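Fondia Kitchen Library: your questions answered

We get a lot of the same questions at the desk and by email, so Rochelle and I have sat down with a pot of tea and tried to write proper answers to them. If yours isn't covered, do drop us a line and one of us will get back to you, usually by the evening.

What is a kitchen library?
It works very much like a book library, except that you go home with a preserving pan. Members borrow the things they only need now and again (fish kettles, jam funnels, the enormous stockpot everyone wants at Christmas) and bring them back when they've finished. We started with three shelves in the back of Soledad Toledo's shop and we've now got more than 2000 items, which still amazes me every time I try to find the nutmeg graters!

How do I join?
Come in with something that shows your address and we'll fill in the form together. It takes a few minutes, or a bit longer if Jerome is on the desk, as he will want to know what you like cooking and will very likely give you a recipe. Membership lasts 12 months from the day you sign up.

How many things can I borrow at once?
Three at a time for most members. A set counts as one thing, so a nest of cake tins or a box of piping nozzles won't use up your whole allowance. If you're cooking for a wedding or a big family do, talk to us well ahead and we'll see what we can manage.

Can I reserve something?
Yes, and for the popular bits I really would. The jam pans get spoken for from May onwards, and the big roasting tins go even earlier than you'd think. Ring or email with your name and the dates you want and we'll put a label on it for you.

Do I need to wash things before I bring them back?
Please do, and dry them too, especially anything with a wooden handle. We give everything another wash before it goes out again, but baked-on cheese is a dreadful thing to meet first thing in the morning.

What if I break something?
Tell us, and please don't fret. Plates chip and handles work loose, and most of what we lend has already had a long life in somebody else's kitchen. We only ask for a contribution if it's one of the dearer pieces, and we'll have told you which those are when you borrowed it. 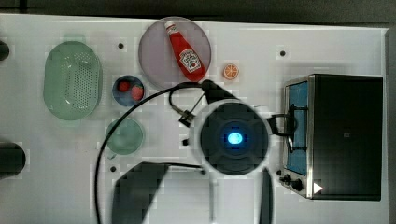 Do you take donations?
Gladly, as long as they're clean and you'd be happy to use them yourself. At the moment we'd love more pie dishes and a decent set of scales. We can't take knives or chipped glass, I'm afraid, and we've got all the fondue sets we could ever need.

Can children come along?
Of course they can. There's a low shelf of biscuit cutters by the window which they're welcome to rummage through while you choose, and small rolling pins can be borrowed on a parent's membership.

Who do I ask about the cookery afternoons?
Maham Cheema looks after those. Leave your number at the desk and she'll ring you when the next lot of places comes up.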